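Retail Display and Small Counter Sales
Course handout, Unit 4: The stepped stand
Lecturer: Eetu Lindqvist
Tellov Evening School, Olvera building, room 114

Please read these notes before the Thursday practice. The vocabulary is on the last part. If a word is not clear for you, write it down and ask me in the break.

4.1 Why we use steps

On a flat counter the first row of products hides the second row. The customer stands in front, looks a little down, and sees mostly the tops of the things closest to him. When each row is higher than the row before it, the label of the back product comes over the top of the front product. This is the whole idea of a stepped stand, and it is very old. Market sellers did it with boxes and a cloth.

For small shops, kiosks and hotel desks the most common type today is clear acrylic. It is light and it does not take attention from the product. The weak point is the surface. Acrylic gets scratches from dry paper, so clean it with a soft damp cloth and never with window spray that contains ammonia.

4.2 Which product goes on which step

Last year I gave the students of Nayeli Tlapale's group the same exercise as you will have, and we had a long discussion about bars. A chocolate bar is flat. If it lies down, it shows its name only to a person who looks from above. On a high step this works when the counter is low, for example at a hotel desk. On a high counter the bar must stand or lean.

Small boxes are easier because they have several printed faces. Decide first from where the customer comes, then turn the best face to that side. Small drink bottles have another problem: from above the customer sees only the cap. If the caps have different colors for the different flavors, you are lucky, and you can let the caps do the work of the label.

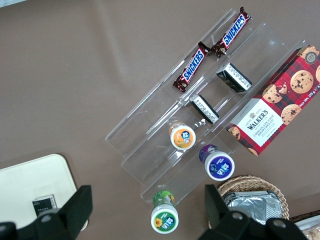 Figure 4.1. Stepped acrylic stand with mixed snacks, from above. Compare the bars on the top step with the caps of the small drinks.

Look at the figure and think about the eye of the customer. The Snickers bars make one line along the top step, and the name can be read. The small drinks have white caps with orange, purple and green labels, so they are easy to tell apart also from this high angle. The shortbread box has a strong red tartan pattern and it is much larger than its neighbors. A large and loud package pulls the eye to its side of the stand. Sometimes you want this, sometimes you don't.

4.3 Exercise

Work in pairs. Each pair takes one stand and one basket of goods from the shelf marked Brerna.

Choose a counter height and write it on your sheet. Use 89 cm or 114 cm.
Place the goods with one kind of product on each step. Stand in front, then sit down, and note what you can read.
Now mix the kinds and repeat.
Change places with another pair and try to find a product they name to you. Write down where you looked first.

The sheet goes to Rutilio Xolalpa before you leave. It counts for 2 points of the unit.

4.4 Words for this unit

Step, or tier: one level of the stand.
Facing: one product that the customer can see from the front.
Crimp: the pressed end of a wrapper.
Dead spot: a place on the stand where products are not noticed.

Reading for next time: course book, page 47, the part about chilled goods on an open counter.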